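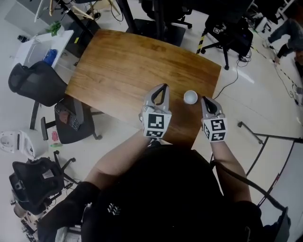
By the Stanell Handbook editors | Last revised July 14, 2022

Reference > Workshop equipment > Hand-held grippers > Mevard pair

The Mevard pair is a set of two hand-held grippers, one for each hand, used at Stanell to record table tasks that are later repeated by a robot arm. The operator stands at a wooden table and works with both grippers at the same time. Each gripper has a gray body, two fingers with dark inner pads, square printed markers and a cable. The present article treats the preparation of the pair and its regular care. The arm is treated under Vidal cell.

Preparation

The table is cleared except for the objects of the task, which in the basic exercise is one small cup. Both cables are laid before the grippers are picked up. A cable may follow the forearm or hang freely to the floor, but it must have enough slack for the full reach of the arm. If the operator feels a pull at the wrist, the work is stopped and the cable is laid again.

The markers are then checked. They must be flat, clean and firmly fixed. A marker that has moved even a little on its mount gives a wrong position for the whole gripper, and the error is difficult to find afterwards in the recording. After any marker is replaced, the calibration of that gripper is repeated with 100 views. Older instructions asked for only 3, and this proved to be too few.

Finger pads

The pads are the part which wears first. On the inner side they have a fine diamond pattern, and dust from cardboard collects in it.

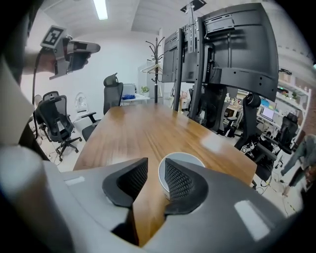 Cleaning is done with a soft dry brush, along the lines of the pattern and never across them. Alcohol is not used, as it makes the pads hard. A pad is changed after 2,000 closings, or earlier when a light cup begins to turn between the fingers. Both pads of one gripper are changed together. The spare pads come in the Doneo kit, and the left and right pieces are not the same, although they look so at first sight.

Common faults

Loss of tracking usually comes from glare on a marker or from a sleeve that covers it. Short sleeves are therefore preferred. When the fingers close unevenly, the small screw at the base of the slower finger is loosened by a quarter turn and the closing is tried again. A signal which disappears and returns points to the cable plug. The plug should be exchanged, because repaired plugs did not last at Stanell. In the service log which was opened in May, plug faults are entered under code 183.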